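How Our Robot Club Teaches Two Arms to Tidy a Toy Kitchen

Welcome to the Ledthorpe robot club! Our project this year is called Zekard, and it has one big goal: to get two robot arms to tidy up a play kitchen.

You can probably put toys in a basket without even thinking. Your eyes find the toy, your brain picks a spot to grab, and your fingers do the rest. A robot has to be taught every bit of that, and it takes a LOT of practice. We have done 148 tries since April and we want to reach 500!

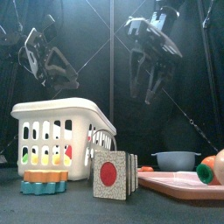
A robot's hand is called a gripper. Each of ours has fingers that open and close, a bit like when you pinch a crisp between your finger and thumb. Blocks are quite kind to grippers because they have flat sides. Round things are much trickier — squeeze an orange in the wrong place and off it rolls!

Using 2 arms means they have to share. If both reach for the same toy they could bump into each other, so we plan whose turn it is before we start. We draw the plan on paper first, with arrows (lots of arrows). 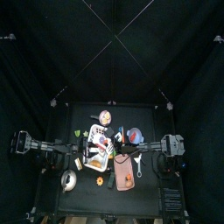

Soft things are another puzzle. A towel changes shape every time you pick it up, so the robot can't just learn one shape and look for it again. We are still working on that part, and it is our favourite bit of the whole project.

Want to try being a robot? Put on thick oven gloves, shut one eye and move three toys into a bowl. Go slowly, and ask a friend to tell you where to move your hands. Then swap over!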